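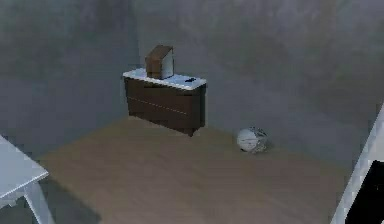 Support > Fan Accounts > Season Stats > Closed tickets

Goals credited to the wrong player, Flakholm match

Opened by: Juniper Sorensen
Handled by: Hok-lam Shih

Juniper: Your match page gives both Flakholm goals to Bashir. He scored the first. The second was Ka-ming Au's, and everyone in the away end saw it. I've been told twice by the chat window to refresh the page. I have refreshed the page.

Hok-lam: Sorry about that. Could you sign out, clear the app's stored data and sign in again? Old stats can stick.

Juniper: Done, on the phone and on my laptop. Same result on both, so I doubt it's stored data. The club's own report has Au down for it.

Hok-lam: Thanks. Our feed comes from Vasteo and they list it as Bashir, 8 minutes from time. I've asked them to check.

Juniper: Checked by whom, though? I reported a wrong booking in October and was told the same. It's still wrong.

Hok-lam: I've found that ticket and reopened it. Vasteo say the touch was reviewed and the goal now stands as Au's. The match page should change by 5 this evening.

Juniper: Match page is right. The season table isn't. Bashir still has his extra goal and Au is still on 2.

Hok-lam: The table is built separately overnight. I've run it by hand for that match.

Juniper: Table now correct. I'll believe it's fixed when it survives the next update. Please leave the booking ticket open.

Status: solved (goal), open (booking)

Contact Hiltonum Support | © Hiltonum Sport | Back to top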